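Truncombe workshop teaches robot arm to pick up blocks by remote control

10 January 2018

A small workshop in Truncombe has started to teach an industrial robot arm how to pick up blocks, with a person at the controls for every movement. The work began last spring and is now in its second stage, in which the arm must take pieces from a bin without help from a fixed program.

The project is called Farkomura and is run by the engineering company Oretti. Its leader, Anisa Oei, said the team did not want to write a long list of commands for each new job.

"If you want to show a new worker how to take a part from a box, you take the part from the box and the worker watches," she said. "We would like to do the same with the arm. The person shows, and the arm keeps the record of what was done."

The operator sits at a desk and holds a handle with a trigger. When the hand moves left, the arm moves left, but at a lower speed. The trigger closes the gripper. The computer saves the position of the arm and the state of the gripper during the whole attempt, together with the pictures from the cameras. One such attempt is called a demonstration.

Up to the end of last year, the team had collected 260 demonstrations. Of these, 242 were good enough to keep. The others were removed because the operator had stopped in the middle or had pushed a block against the side of the bin for too long. 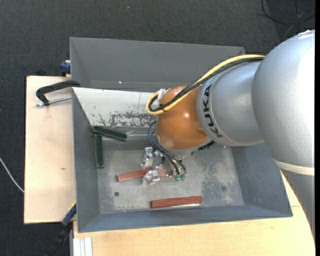

The KUKA arm reaches into the metal bin, with its gripper just over one of the wooden blocks. Photo: Farkomura project

Telma Benítez has made more demonstrations than anyone else in the team. She came to Oretti as an electrician and had never controlled a robot before. In her first week, she said, she could finish only a few attempts before her hand became tired.

"The difficult thing is the depth," she said. "From the desk I can see very well if I am too much to the left or to the right. It is harder to feel how far the fingers are from the bottom. You learn to go down slowly, wait a little, and then close."

She also said that the blocks near the walls are the most difficult. The sides of the bin are sloped, and the gripper must come in at an angle that gives it enough room. Some operators push the block first to the middle and pick it up after that. Others try to take it where it is. Both ways are kept in the records, and there was some discussion in the team about whether this is wise.

Ha-neul Geum, who writes the learning software, is in favour of keeping both. In his opinion the arm should see how different people solve the same problem. Cempaka Subramaniam, who is responsible for the tests, is more careful. She pointed out that in the early tests the arm sometimes began to push a block and then changed to picking it up halfway, and did neither of the two properly.

"It had learned from two people and it could not decide which one to follow," she said.

To make this better, the operators now have a short training of 3 hours before their demonstrations are accepted. They receive a sheet with advice on speed, on the height at which the gripper should wait, and on when to give up and begin again. Each session at the desk is limited to half an hour.

The tests without an operator are made separately, in groups of 24 attempts. Ms. Subramaniam did not want to give results yet. She said the arm does well with blocks that lie alone in the open part of the bin, and much less well when a piece touches the wall.

A part of the interest comes from Liew, a local maker of wooden window frames, where short pieces must be sorted by hand before they are glued. Its production manager, Ridwan Mangundap, visited the workshop this month and tried the handle for some minutes. He picked up one block and dropped another outside the bin.

Mr. Mangundap said his company has not decided to buy anything. The pieces at Liew change in length and colour almost every week, and he would need a system that his own people can teach again without calling a programmer.

"If it takes one morning to show it the new pieces, I am interested," he said. "If it takes a month, we will continue by hand."

The team will continue with the blocks until the end of winter. After that, it plans to collect demonstrations with offcuts brought from the Liew factory, and Ms. Benítez will train two more operators for this work. People from the area who would like to try the controls can write to the Oretti office in Truncombe. No experience is needed, but visitors must be at least 16 years old and wear closed shoes.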